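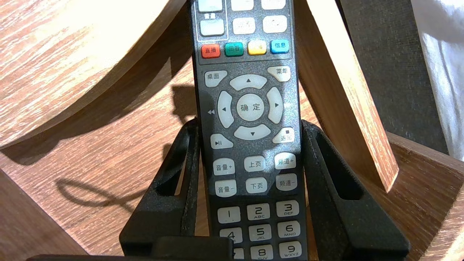 Is the Virkier pottery open day worth going to if you've never touched clay in your life?
Very much so, as long as you book the throwing session in May and wear trousers you don't care about.

I went with my friend Siriporn Phuthong, who has done evening classes and so had Opinions before we'd even parked. Entry was £4 and that got you a cup of tea as well, in one of their seconds (mine had a lovely wonky handle and I tried very hard to buy it, no luck).

The tour starts in the clay store, where it smells like a riverbank, and then goes through to the glazing room. Shahnaz Sarkar took our group round. She's been at Virkier for 15 years and can talk about glaze the way other people talk about their grandchildren! Her favourite is a sort of mossy green they call Siriwan, and she passed round test tiles of it, nearly 100 of them in shoe boxes, all with pencil notes on the back. I could have stayed in there all afternoon.

The big kiln was mid-cooling so we only got to look at the door. Bit of a shame, but there was a smaller one open with a shelf of egg cups in it, and Shahnaz let the children guess which ones would come out blue. They got every single one wrong.

Then the wheels. We had four goes each. My first three ended up on the floor, or on Siriporn, and the fourth is a kind of ashtray, I suppose. They fire it for you and you go back for it later, postage is extra.

Parking is on the verge past the chapel. The café shuts at three and the lemon cake goes well before that, so have your cake first and do the shop afterwards. I came home with two bowls and a butter dish with no lid.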